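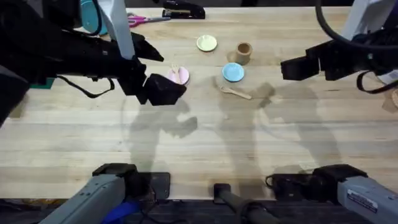
Elska two-arm build: frequently asked questions

Last updated August 31, 2021
Maintained by Catinca Enache, Grerport shared workshop

Do both arms need their own power supply?
Yes. A single supply sags when both shoulders lift together, and the controllers reset.

Which surface should I use?
Any flat, rigid top that takes a clamp. Plain wood is fine. Avoid gloss finishes; they confuse the color threshold.

How heavy an object can a gripper hold?
Keep it under 80 grams. Toy dishes, plastic cutlery and cardboard tubes are all within range. Thin plates should be gripped at the rim.

Why does one arm drift after a long session?
Usually a loose set screw on joint 3. Tighten it, then home the arm again.

How much slack do the cables need?
Enough for a full wrist rotation without tension. Leave a loop at the gripper and tie down the rest at the base.

What is the log limit?
4000 samples per run. Older firmware stops early without a warning.

Can I use the Canberg controller board?
Only with the Cârstea adapter. Pin 16 is swapped on the first revision.

Where do I report a fault?
In the build log on the workshop server. Include the arm (left or right) and the firmware version.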